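Inspection checklist before purchase request, hand-held gripper stations
Site: Tokberg, room 2
Revision: August 2026

We want to ask for a second station in the next budget. Before the request goes out, the existing one must be inspected, so that we do not buy the same weak points two times. Please write OK, NOT OK or BUY in the last column, and a comment if it is not OK.

1. Table and frame
1.1 Board lies flat and does not move when pushed by hand. OK
1.2 Frame bolts tight. OK. Comment: one bolt was half a turn loose, now tightened.
1.3 Hazard tape present on the frame base. OK. Comment: the roll is finished. BUY, one roll.

2. Grippers, left and right
2.1 Fingers without cracks, also near the screw holes. OK
2.2 Finger screws present and not worn. NOT OK. Comment: two heads are damaged. They come in bags of 64, and one bag is enough for both stations.
2.3 Threaded inserts sit firmly. OK
2.4 Spare fingers in stock. NOT OK. Comment: we have one left finger and no right finger. Herero can print them for us, but they ask for 18 working days.

3. Power strip and cord on the work surface
3.1 Housing closed, no cracks.
3.2 Cord not pinched or sharply bent where it leaves the housing.
3.3 Rocker switch moves freely.

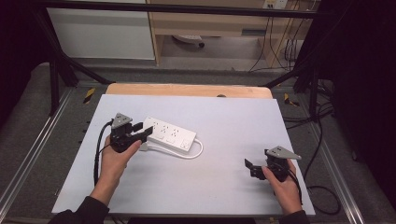
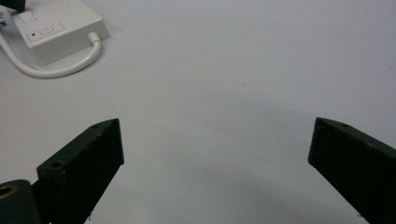
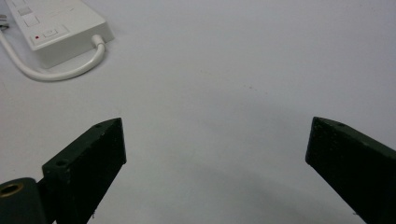 Result for 3.1 and 3.3 is OK. For 3.2 I have written OK with remark. The cord should be checked again in October, and I would like to have one spare strip in the cupboard. Rashidi offers a model with a longer cord, but we must first measure the way to the wall outlet. Do not order it before.

4. Gripper cables
4.1 Outer jacket undamaged over full length. OK
4.2 Cables do not lie where the operator walks. NOT OK. Comment: cables on the floor beside the frame must go into a cable channel. BUY, also for the new station.
4.3 Both plugs have strain relief. OK

5. Budget lines from this inspection
Grippers, one pair, from Flakau: 2000 dollars. The offer does not include shipping, please ask.
Small parts (screws, tape, cable channel, spare strip, printed fingers): 500 dollars.
Table and frame: no price yet. We could build the frame by ourselves, but then the working hours must be in the request too. Last time they were forgotten.

6. Open points
The new station needs its own wall outlet. It is not allowed to connect one power strip to another.
Delivery time from Flakau is not confirmed in writing.
Line 2.4 must be closed before the request is signed.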